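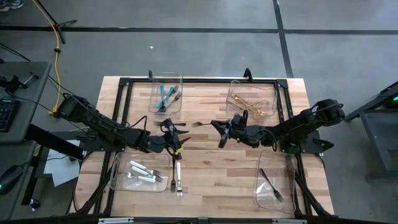

双臂餐具分拣台在三月初做完了今年第一次完整保养，我把过程和几个设置上的改动写在下面，给要接手值班的同事参考。这个工作台是去年七月从 Sevville 搬到 Falham 实验间的，搬来以后一直由我负责日常照看。任务没有变：两只黑色机械臂分别装在木桌面的两边，把散放在桌面上的叉子放进四角的透明托盘，蓝柄的、金色的、白柄的各有自己的托盘，右下角的托盘放银色的叉子。任务看起来简单，但是对夹爪的零点和线缆的松紧要求很高，所以保养的大部分时间都花在这两件事情上面。

2025-03-18　设备组 供稿
栏目：实验室通讯 / 设备与维护

一、为什么这次要停机

从上一次保养到停机那天，控制程序的计数是 3,312 次抓取。按照 Telline 内部的规定，每 3,000 次要检查一次夹爪，我们已经超过了。超过的原因是二月底有一批数据要赶，我当时觉得再多做几天没有关系。这个判断不太好。最后两天的日志里，左臂夹取细柄叉子的时候，闭合位置一直在慢慢变化，每次变化很小，单独看一条记录是看不出来的，要把曲线画出来才明显。

以后请大家到了规定的次数就停，不要等我。

二、夹爪

左右夹爪我都拆下来清洁了。指尖的接触面用无尘布加少量异丙醇擦，擦两遍，中间等它完全挥发。左边夹爪的螺钉有一颗松了大约四分之一圈，这就是闭合位置变化的主要原因。我重新上紧，并且用记号笔在螺钉和壳体之间画了一条短线，下次检查的时候看线有没有错开就可以。

装回去以后必须重新做零点。顺序是先左后右，做左臂的时候右臂要停在休息位置，不可以停在桌子中间。两个夹爪在中间区域的工作范围是重叠的，我有一次忘记了这一点，结果两边的连杆轻轻碰了一下，没有损坏，但是零点要从头再做。

零点做完以后，请用一把叉子试夹，不要用校准块试。校准块太规则，夹得住校准块不等于夹得住叉子。叉柄是弯的，中间厚，两头薄，夹爪稍微有一点偏，叉子就会在手里转动。

三、线缆

机械臂上的线缆是沿着连杆绕的，用扎带和魔术贴固定。这次我把右臂靠近肩部关节的那一段全部重新绕了。原来的绕法在手臂伸到最远的时候会拉紧，控制程序有时候把这个拉力当成碰撞，手臂就自己停下来。我们以前以为是碰撞阈值设得太低，还专门调高过一次，现在已经改回原来的值。

重新绕线的要点是：先用手把手臂慢慢推到最远的位置，再固定最后一个魔术贴。在休息位置绕得很漂亮，到了远端往往不够长。绕完以后每个关节单独转一次，从一端到另一端，一边转一边听有没有摩擦的声音。

地面上的线也请注意，不要从机械臂底座旁边横着走过去。需要走到桌子后面的时候，请从黑色胶带的外侧绕过去。

四、桌面和金属框架

桌面是实木的，冬天暖气开着的时候会有一点变形。我用直尺量了，中间比靠边的地方略低，对抓取高度的影响在允许范围之内，所以没有处理，只在参数表里加了一条备注。金属框架的固定件全部检查过，有两处需要重新上紧，都在靠近右臂的一侧。右臂的动作比较多，这一侧受力比较大，我认为是正常的。

桌面清洁只用微湿的布。不要用酒精，木头表面会发白，发白的地方反光不一样，识别会受影响。Győri 那边的同事去年遇到过这个问题，他们后来把整块桌面换掉了。

五、托盘

托盘是透明塑料的，位置一定要对准桌面上的参考点。托盘移动一厘米，程序不会报错，但是叉子会搭在托盘边上，过一会儿滑下来。每天开始之前请用手按一按四个托盘，看有没有滑动。托盘底部的防滑垫我全部换了新的，旧的已经发硬。

另外，透明的边缘容易有划痕。划痕多了以后，从某些角度看像一根细柄，识别程序会犹豫。如果看到划痕明显，请直接更换，备用托盘在柜子的第二层。

六、保养后的测试

保养完成之后，我做了两轮测试。第一轮是慢速，一共 624 次抓取，主要看零点和线缆，没有出现误停。第二轮是正常速度，做了 1,824 次，中间停过两次，一次是叉子叠在一起，两只手臂都没有办法夹起来，另一次是我自己按的急停，因为听到一个不熟悉的声音。检查以后发现是框架上一颗没有上紧的垫片在响，和手臂没有关系。

叉子叠在一起的情况，现在的程序还不能处理。值班的时候请在摆放时把叉子分开，横放竖放都可以，两把之间至少留一个夹爪的宽度。

七、值班同事每天要做的事

开机之前看一下螺钉上的记号线，按一按托盘，检查地面的线。开机以后先让两只手臂各走一次空的路线，速度设为三成，确认没有声音再放叉子。收工的时候把手臂停在休息位置，然后断电，顺序不要反。断电以后手臂会往下沉一点，如果当时夹爪在桌面上方很低的地方，会直接压到木头。

记录表请用新的版本，增加了“线缆”和“托盘”两栏。没有问题也要写“正常”，空着的话我不知道是没有问题还是没有检查。

下一次保养仍然按次数计算。备件方面，夹爪指尖还有两套，魔术贴快用完了，我已经申请，到货以后放在工作台旁边的抽屉里。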